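Zandness Teach Station
Operator Manual, Section 5: Recording Kitting Demonstrations by Remote Control

Revision date: 07/03/2020
Section owner: Rocío Vergara
Reviewed by: Aminu Haruna

5.1 Scope

Section 5 covers recording demonstrations for the parts kitting task on a two-arm station. The operator moves both arms with the remote hand controllers. Hand guiding (pushing the arm directly in free-drive mode) is covered in Section 6 and must not be mixed with remote control in the same session.

The task is to transfer motors, round circuit boards and wire harnesses from the yellow bins to the paper-lined steel tray. The trained policy can only be as consistent as the recorded motion. Read 5.4 before the first recording even if you have used the earlier Plesel software.

5.2 Before you start

You need:
- A station that has passed the power-on check in Section 3
- Both hand controllers, charged
- Yellow parts bins and one steel tray
- White paper liners cut to the tray floor
- Parts for the kit on the job sheet
- A second person within reach of the emergency stop

CAUTION: Keep hands outside the table edge whenever the controller light is green. Press PAUSE and wait for amber before you reach in to reset parts.

5.3 Setting the table

1. Set the steel tray at the center of the table.
2. Lay one paper liner flat in the tray. The liner must not ride up over the rim. Replace it if it is creased.
3. Place the bins on both sides of the tray as shown on the job sheet. Leave enough clearance for the gripper fingers to pass between bin and tray.
4. Load motors and boards on the left, cables and wire harnesses on the right.
5. Spread the motors so that their leads do not cross where possible. Do not line them up. Some variation in part position is wanted in the data.
6. Move both arms to the READY pose from the controller menu.
7. Check that arm cables hang clear of the bins and have slack at the wrist.

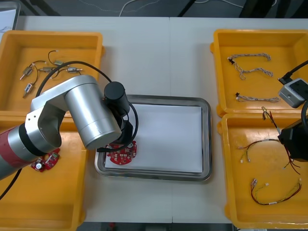

Figure 5-1. Four-bin layout. Left gripper over a circuit board on the tray liner; right gripper over the harness bin.

NOTE: Bin color may vary between yellow and orange-yellow depending on supplier lot. Both are accepted by the vision check. Do not substitute gray bins.

5.4 Recording a demonstration

1. On the console, open Tasks > Kitting and select the job number. The default demonstration job is 433.
2. Enter your operator ID.
3. Hold both controllers in a relaxed position, elbows bent, and press ALIGN. The arms do not move during alignment.
4. Press RECORD. The controller light changes to green.
5. Close the enable trigger on the controller for the arm you intend to move. Leave the other trigger open.
6. Bring the gripper above the part, stop, then descend. Avoid diagonal approaches over a bin wall.
7. Grip boards by the outer edge. Grip motors by the metal body, never by the leads.
8. Lift straight up until the part and any wires clear the rim of the bin.
9. Move to the tray, lower the part to the paper and open the gripper. Pause briefly before retracting.
10. Repeat for the remaining parts in job sheet order.
11. Return both arms to READY and press STOP.
12. Mark the recording KEEP or DISCARD. Add a reason code if you discard it.

The limit for one recording is 600 seconds. At the limit the software stops the arms in place and saves what it has. A recording stopped this way is marked INCOMPLETE and is left out of training.

CAUTION: Wire harnesses can snag on gripper fingers. If a harness lifts with a part you did not intend to move, release both triggers and press PAUSE. Do not shake the arm to free it.

5.5 Placement on the tray

Exact positions are not scored. The vision check looks for the correct part types inside the rim and for enough separation to identify each part. Boards must lie flat. Harnesses may curve or lie close together, but should not cover a board.

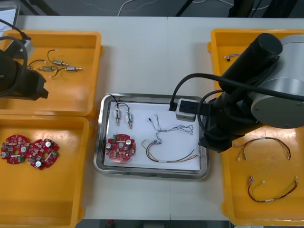

Figure 5-2. Two motors, a circuit board, a gray and white wire bundle and a multicolored harness on the liner.

Check the following on the console view before pressing STOP:
- Every part on the job sheet is on the paper
- No lead or connector hangs over the rim
- Neither gripper is touching a part

If a part is outside the rim, pick it up again and place it correctly while still recording. Recovery motions are useful and should be kept. Discard the recording only if a part was dropped off the table or moved by hand.

5.6 Resetting between recordings

1. Press PAUSE and confirm amber on both controllers.
2. Return parts from the tray to their bins by hand.
3. Change the position and rotation of the parts.
4. Inspect motor leads and harness connectors. Remove damaged parts from use.
5. Press RESUME, then ALIGN. Alignment is lost after every pause.

Swap operators after roughly 5 recordings in a row. Tired operators tend to shorten the pause in step 9 of 5.4, and the policy copies it.

5.7 Messages

E-2339 Controller tracking lost
Release both triggers. Face the base station and press ALIGN. If the message returns, replace the controller battery.

Liner not detected
Flatten or replace the paper. Check for glare on the tray rim from overhead lights.

Wrist cable tension
Rotate the wrist back toward READY. Do not override.

Report messages not listed in this section to Ivana Fuentealba, Station Support, with the job number and the log file from the console.

Continue to Section 6 for hand guiding.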